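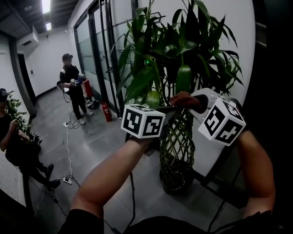
Both controllers, and the office plant with the braided stems.

I'd been trying to get someone from Zornell to talk to me about the Bevia for months, and when they finally said yes, it was on one condition: no names. Fine by me! The woman I spoke with runs the phone side of the company (she'll be "the product lead" from here on), and she turned out to be a lot more open than the press releases are.

If you missed it, the Bevia is Zornell's mid-range phone that went on sale in Norway and Iceland last October and then just sort of... stayed there. My inbox has been full of people asking when the rest of us get it. So that was my first question, before she'd even put her coffee down.

"I knew you'd start with that," she said. "We have a date for the US. I can't give you the date. I can tell you that the boxes are already printed in English and Spanish, so you can draw your own conclusions."

I drew mine out loud, and she laughed and looked at the window.

Why the far north first, though? Most brands this size go for one of the huge markets and work outward. The product lead said it came down to Norðdahl, the retail chain that agreed to carry the phone in every one of its stores before there was even a working prototype to hold. "They took 900 units for the first shipment and asked us for more 8 days later. For a big brand that's a rounding error. For us that was the whole warehouse. We had people from accounting putting SIM tools into boxes."

The cold was a headache too. The early battery would drop from half full to dead on a winter bus stop, and she told me they went through three suppliers before settling on the one they use now. She wouldn't say who it is. I asked twice.

Then the thing I care about most, which is software. The Bevia runs Plirnomico, Zornell's own skin on top of Android, and I've been pretty hard on it here. The first version had two gallery apps and a weather widget that thought I lived in the sea. I read her a couple of lines from my own review, and I'll admit I was a bit nervous doing it.

"No, that was fair," she said. "The two galleries was a fight between two teams, and both of them won. One gallery is gone now. The widget, I have no excuse, it was bad." She pulled out her own phone to show me the new build, and it does feel quicker. The notification shade opens without that little hiccup, and you can finally turn off the lock screen news. (You have to dig for it, under Display for some reason, but it's there.)

What about updates? Zornell promised three years and then went quiet over the winter, and a lot of you wrote to me about it. She said they'd been stuck on a camera bug that only showed up on the blue model, and that they chose to hold everything back until it was fixed. "We should have posted something. We had a draft of a post. It sat in a folder." The update did arrive in the end, and she says security patches are now going out every second month. I'd like monthly, and I told her so. She wrote it down, or at least she wrote something down.

I had to ask about price. In Norway the Bevia costs a fair bit more than the phones it goes up against, and the US is not a kind place for a brand no one has heard of. She wouldn't give me a number, so I threw out a few and watched her face. At 228 dollars she snorted. "With that screen? Please. I'd buy ten myself and sell them."

No carrier deal at launch, by the way. It'll be sold unlocked, online first, with a smaller box and no charger in it. She knows some of you will be annoyed by the charger thing. I'm a little annoyed by it too, I have a drawer full of them and somehow never the right one. The headphone jack stays, and so does the memory card slot, and she got quite fired up on both. "People kept telling me to drop the jack. I use the jack! My kids use the jack!"

We ran over by 10 minutes and she had another call waiting, so I squeezed in one more and asked if there's a smaller Bevia coming. She said there had been a small one on her desk that morning. Then she said she probably shouldn't have told me that, and asked if I wanted to take a cookie for the train. I took two.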